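Trerkus handheld gripper kit, worth it for soft goods?

Forum > Data collection hardware > Reviews and buying

stestorden_fan
Anyone here own the Trerkus two-hand kit? Pair of handheld grippers, marker plates, cables, the recording software. Quote came in and my boss wants a yes or no before the end of January. We do soft stuff mostly. Hats, pouches, small plush. Demos on their site are all hard blocks, which tells me nothing.

kabelsalat
Had a pair for 5 months. Fine. Grip pads are good on fabric. Cables are a pain in the neck. Get the long ones or you'll be yanking them off the post all day.

mo_brunner
Going to disagree with kabelsalat. Pads are NOT good on fabric, at least not the ones that ship with it. Slick on anything thin. Swapped ours for textured ones from Astine and only then did it get usable. Extra money, and support was cagey about whether it voids the warranty.

kabelsalat
Which batch? Mine came textured. Maybe they changed it.

mo_brunner
Bought last spring. Could be an older batch then, ok. Still should of been in the listing.

stestorden_fan
Good to know, will ask for the pad type in writing. What about weight? One of our operators has a bad wrist.

lowtorque
Wrist is the real question imo. First hour, no problem. After two you feel it, mostly in the thumb. We do 19 minutes on then swap people. Odd number, I know, it's how long our playlist block was and it stuck.

Also the calibration. Every time somebody bumps a marker plate you redo it. Takes 7 minutes if you're quick. Budget for it.

quietbench
7 minutes is generous. Took me way longer until I quit following the PDF. Skip the section on plate alignment, do the tabletop check first, then alignment. The PDF has them backwards and has for ages.

lowtorque
Tabletop first gave us drift. Wouldn't reccomend.

quietbench
Works here. Different table maybe.

stestorden_fan
Please don't fight over the PDF lol. Does anybody have shots of it in use on something soft? Not the brochure ones.

Pirmin Aigner
I do. Evaluating the kit for our group, soft items on a foam board on a wood table. Quick ones, sorry, in a rush.
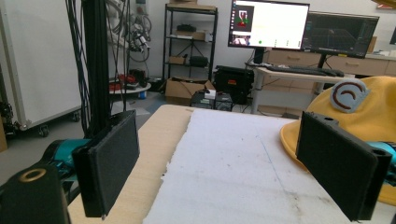
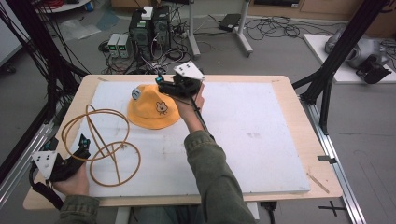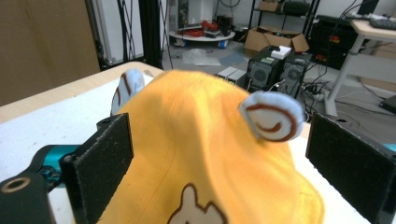 Where I've landed so far. Pads: textured on ours, so kabelsalat is right for the current version. Plush is easy. Thin cotton, you need to come in low and square or it slides out. Brims are annoying, they fold under.

Cables: agree with everyone. I run them along the forearm and strap them. Without the strap the plug end works loose.

Calibration: tried both orders after reading this thread. Tabletop first was quicker for me, no drift that I could see, but I've only got a few sessions logged so don't take it as gospel.

Software is the weak part. Session naming is a mess, it'll overwrite a file with the same name and not ask. Lost most of a morning to that. Put the time in the name.

mo_brunner
The overwrite thing is STILL in there?? I reported that. Got a ticket number and then silence.

Pirmin Aigner
Still in. I'm on the newest one they offer for download.

lowtorque
Pirmin did you try a foam board vs bare table? We get way too much sliding on bare wood.

Pirmin Aigner
Both. Foam's better for pickups. It gets smudged and the edges go, so keep a spare around. Cheap enough.

kabelsalat
Tape the corners down. Otherwise it walks.

stestorden_fan
OK this is what I needed. Leaning yes on the hardware if they confirm textured pads and throw in long cables. No to the software plan, we'll write our own recorder if the raw stream is open. Is it?

quietbench
Open, yes. Documented, sort of. Timestamps are per gripper, so you have to line up left and right yourself.

mo_brunner
And look at the rental before you buy. They do 2 week rentals, it's not on the site, you have to ask. Would have saved me the Astine order.

stestorden_fan
Didn't know about rentals. Emailing them now, will post what they say about the pads.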